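Mirnau desk lamp review: bright, handsome, slightly bossy

I have owned the Mirnau since August, long enough to stop being impressed by the box. It replaced a Gosselin clip-on that drooped a little lower every evening until I was reading by the light of my own knees.

First, the good part. The light is lovely. There are 16 brightness steps, of which I use two, and a warm setting that makes a gas bill look almost like a letter from a friend. The base weighs enough to stay put when you swing the arm, and the arm stays where you leave it, something the Gosselin regarded as optional.

Now the controls. Everything is done by stroking a strip on the base. One stroke for on, a longer one for dimmer, and a sort of hesitant double tap for the timer, which I have only ever set by accident. It switches the lamp off after up to 510 minutes, so if you doze off over your tax return you will be plunged into darkness shortly before breakfast. My brother-in-law, Amrit, tried to turn it on at Christmas and ended up apologising to it.

The lead is too short. I say this of every lamp and I am right every time. Mine runs to a Fitar extension block under the desk, and the plug is wide enough to smother the socket next door. 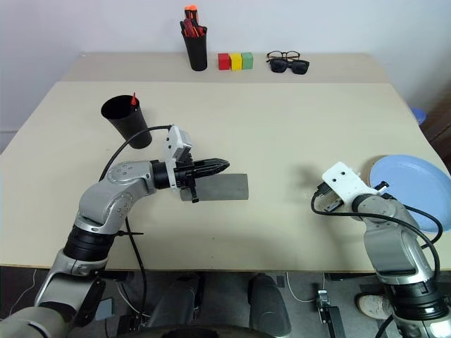
Glare is where the Mirnau earns its price. The old lamp bounced straight off anything pale and into my eyes, and a light beige top against a white wall is about as pale as a work surface gets. With the shade tipped down, the Mirnau behaves itself even there. It is good on small dark things too, the sort that vanish in poor light: thin black glasses lying half over a pair of sunglasses, say, or whatever has sunk to the bottom of a black cup.

I did look at the Skullalow, which is cheaper and has a proper switch. It also hums.

Four out of 5. The missing one is for the strip.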